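Grornstead Town transfer thread, typing this on my lunch so bear with me. Deadline's coming up in September and we still have one fit striker. One.

1/ So the Rulness bid. Second one in, second one rejected. We want the left back, they want silly money, same dance as last summer. Club won't say the figure. Everybody at the ground seems to have a different number.

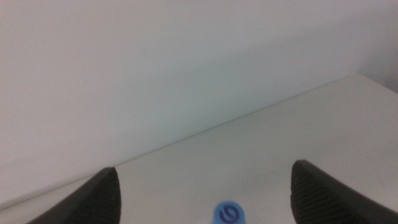 Last edited 27th August

2/ My take – pay it. We conceded 13 from crosses last season down that side. Thirteen in the league is bad enough, down ONE side is a choice. You can't coach your way out of that, we tried, remember the back three? I still see it when I close my eyes.

3/ People saying "use the kid from the academy." Love the kid. He's 18. He's had two starts and one of them was the cup game at Ikwood where the pitch was basically soup. Give him the second half of games, let him grow, dont throw him in against grown men every week and then boo him by Christmas.

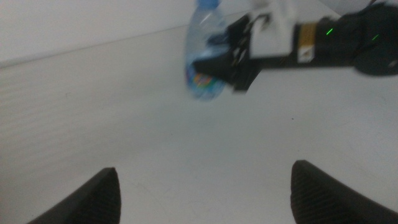
4/ and that's before you get to the midfield, where we let two go on frees and replaced them with a loan. Decent loan. Goes back in the new year though if they recall him, and they always recall him.

5/ Ikwood have done theirs early again btw. Four in, all before preseason, all looked like they'd met each other by the opening game. Annoying. Their budget isn't bigger than ours, they just pick up the phone in May.

6/ Striker stuff. The big lad's hamstring is "day to day." It has been day to day since the spring. If we go into the Rulness away game with him on the bench in a coat again I'm going to lose it.

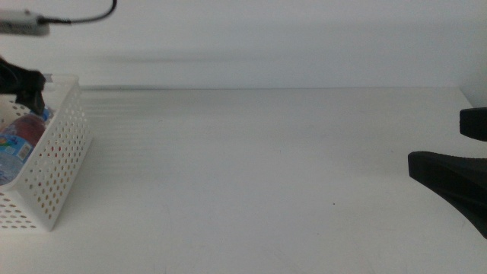
Water bottle in the white basket.

7/ Ticket news for those asking – away allocation for Rulness is 500, up on last time. Season card holders first, then general. Took 100 of us there last year in the rain and we were louder than the home end, so get on it.

8/ Mathias Park redevelopment, quick one. Still no date for the new east stand. Plans were up in the club shop, now they're not. Read into that what you like. I'd swap the whole stand for a left back and a goalkeeper who comes off his line.
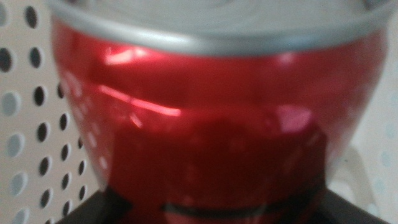 Red can, close up.

9/ Predction if nothing changes before the window shuts: 14th. With the left back and one forward: top eight, maybe a sniff of the playoffs. Thats how thin the gap is in this league.

10/ Replies open but if you say "trust the process" I'm muting you. Back after the final whistle tonight with ratings, keeper gets his own post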